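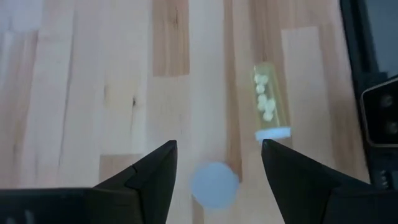
Is a backstamp enough to tell you which pottery made a plate? Sometimes, but a mark only tells you what somebody pressed or printed on the clay, and plenty of small firms bought in blanks and put their own name on them.

June, by the Shelf Notes editor

I've grown tired of seeing "Marchand, definitely" under every unmarked saucer with a green rim. Marchand sold green rims. So did Tretero, and so did half the diners in Ivville, who ordered whatever was cheap that month. I own 11 pieces with the Tretero stamp and the foot rings come in five different widths. Either the factory was very careless or those plates weren't all made in one place. I lean toward the second, and I wouldn't bet on it.

Pattern names are worse. A seller makes one up for a listing, a buyer repeats it, and within a year it's in a price guide. "Jandari Fern" is my pet example. I have looked through 30 order sheets and found pattern 17, no name, no fern. Go by the number if there is one. If there isn't, write "maker unknown" and leave it there. The plate will hold toast just the same.

Comments

rimfire: My grandmother called it Fern long before online listings. Just saying.

teacup_annex: Foot rings vary with the mold. Five widths proves very little.

rimfire: Agree on the order numbers though.

Contact | Copyright Shelf Notes | Back to top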